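Estante de arame Narik, preta

Código Wernano 110
Disponível para envio

Há móveis que mudam uma sala. A Narik segura caixas. Foi desenhada para despensas, lavandarias e aquele canto do corredor onde se acumulam coisas que toda a gente jura que vai arrumar em abril.

A estrutura é de arame de aço pintado, com quatro montantes e prateleiras em malha aberta. O pó cai para a prateleira de baixo em vez de ficar na de cima, o que não é bem limpeza, mas já é uma forma de organização. A malha também deixa passar o ar, coisa que as cebolas agradecem e os frascos pequenos nem por isso: para especiarias, sugerimos o tapete Rotich, vendido à parte e cortado à medida com uma tesoura de cozinha razoável.

A montagem faz-se com 16 encaixes e um martelo de borracha. O folheto fala em duas pessoas. Uma chega, se tiver paciência e não se importar de segurar um montante com o joelho. Convém decidir a altura das prateleiras antes de começar, porque os encaixes, depois de batidos, ganham opinião própria. 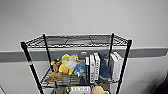
Zulema Sosa escreve que montou a dela ao fim da tarde, com o folheto virado ao contrário, e só deu por isso na última prateleira. «Ficou direita na mesma. Pus lá as conservas, a máquina de fazer massa que usei uma vez e os rolos de papel. Tirei uma estrela porque os pés riscaram o mosaico e as borrachas vinham num saquinho que deitei fora com o cartão.»

As borrachas dos pés continuam a vir num saquinho. Passámos a colá-lo à primeira página do folheto, por consideração para com o mosaico alheio. Quem já o perdeu pode pedir outro pela página de peças, sem custo e sem interrogatório.

Profundidade e altura constam da ficha técnica. A largura é de 700 mm, medida por fora dos montantes, pelo que um vão de 700 mm exatos vai dar discussão.

Acessórios compatíveis
Tapete Rotich, transparente
Gancho lateral Hosesex, conjunto de 2 (o nome já vinha do fornecedor)
Borrachas de substituição para os pés

Limpeza: pano húmido e detergente neutro. Não usar palha de aço.

Devoluções: aceitamos a estante montada ou desmontada. Desmontada cabe melhor no carro.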